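Workshop notebook, 7 January 2020
Entry by Trevor Mellor

Subject: colour fading in injection-moulded polypropylene, outdoor rack

Brought in the last of the test plaques from the north fence this morning. The Durnard masterbatch has held up better than I thought it would. The Viretti red has gone chalky on the sun side and rubs off pink on a thumb. Olga reckons the stabiliser was left out of the batch altogether. I'd sooner check the delivery docket before we ring them.

Panel 26 is missing. Driss has looked along the fence line and under the rack. Leave the row blank in the sheet, don't renumber.

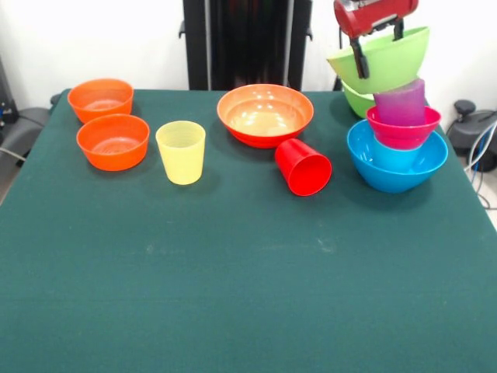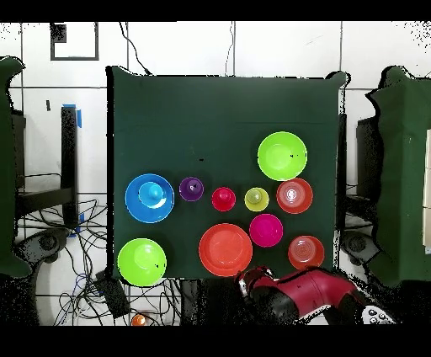 Bowls and cups on green cloth.
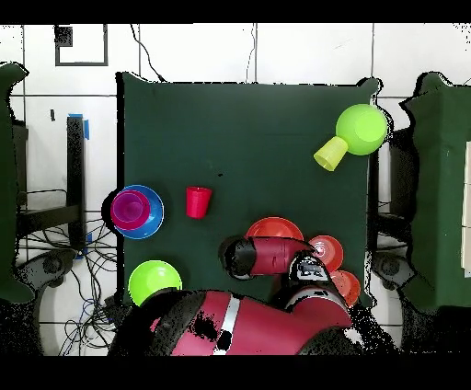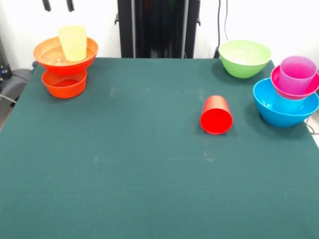 Gloss readings next. The meter was drifting again after lunch, so I threw out the first 3 sets and started over once it had been re-zeroed on the black tile. Severino wants each plaque wiped with water only, no detergent, and left an hour before reading. Fine by me, but it means the yellows won't be finished today.

Duyên's oven samples reached 761 hours overnight. The greens look the same as the controls to my eye. The orange has moved a bit towards brown, mostly near the gate end. She will pull 2 of each colour and put the rest back in until February.

To do:
- find docket for the Viretti red
- new lamp for the colour booth, the old one flickers
- ask Gallardo whether they still sell the grey reference tiles
- label the north rack posts properly, the marker has washed off
- Duyên to copy oven log into the shared sheet

Filed under: Plastics / Weathering / Notebook

Recent entries
Gloss meter, zero drift
Zumemix hopper clean-out
Rebuilding the north rack
Colour booth lamp hours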